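Prestedine: Frequently Asked Questions

These are the questions we receive most often after the Prestedine report was put online in April.

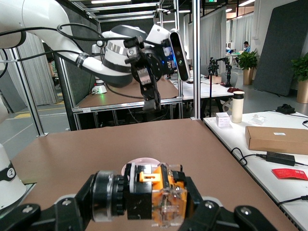 What is Prestedine?

It is a method for training one policy that controls 2 arms at the same table. Each arm receives its own wrist view, and it also receives a short summary of what the other arm intends to do next. We call this summary the hint.

Why do you use wrist cameras?

We wanted a policy that can move to another table without new calibration. A fixed camera gives a better overview, but when we shifted it by a few centimeters the results became worse very quickly. The wrist view has its own problem - the gripper hides a part of the object just before the grasp. The hint helps with this, as the other arm often sees what the first one cannot.

How much data did you collect?

The training set has 2670 demonstrations, all by teleoperation. We kept 374 more for testing, and the policy never saw them in training. The Wiventhorpe subset contains only handover tasks and can be downloaded separately.

What was the result?

We ran 307 trials on the real arms. The policy with the hint finished more handovers than the policy without it, and it had fewer collisions between the grippers. For tasks where one arm works alone we found no clear difference. Please do not cite our work as proof that the hint helps in every case.

Is Prestedine the same as Prunari?

No. Prunari is our older planner, which computed the motion of both arms in advance. We use it now only as a baseline. Some file names in the code still begin with "prunari", and we apologize for the confusion.

Does it work with other grippers?

We tested only parallel motion with two fingers. A suction gripper would need new demonstrations, and probably another form of the hint.

My training loss becomes flat very early. What is wrong?

Check first that the clocks of both arms are synchronized. If the hint arrives late, the policy learns to ignore it. The script by Tadhg Doherty in the tools folder prints the delay for each episode.

Can I train on one graphics card?

Yes, with the small model. Set the batch size to 2 and expect to wait.

Where do I report a mistake?

Please open an issue in the code repository and attach the log of the episode.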